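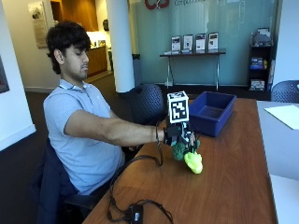 Glove on, plastic broccoli in hand, blue bin on the table.

I started at Kirnura on the packing side. We filled produce boxes for Forkley by hand, and I did that for six years. My job now is partly packing and partly teaching, and the teaching happens at a table out by reception.

You wear a black glove with a white cube on the back of the hand, printed with square patterns. Then you pick up toy vegetables and put them down again. The glove records how the hand moves, and the recordings go to the people building the picking arm for the Londoño line. A shift on the glove is 2 hours, and my arm is tired by the end of it. The cable takes some getting used to. Mine used to catch on the edge of the table until I learned to keep the slack to my left.

There are 19 of us on the rota. In December the count on the whiteboard stood at 2159 recordings, and the newer people had done a good share of them.

What has changed so far is mostly the schedule. Glove hours are paid at the packing rate, which some of us think is too low. The early shift lost one packing station when the first arm went in at Rernureck, and the two people from it moved to quality checks. They say the work is easier on the back and more boring.

I asked my manager what happens when there are enough recordings. The answer was that the arm will take the heavy crates first and the mixed boxes will stay with us for now. I wrote that down with the month next to it. My next glove shift starts at 6 in the morning.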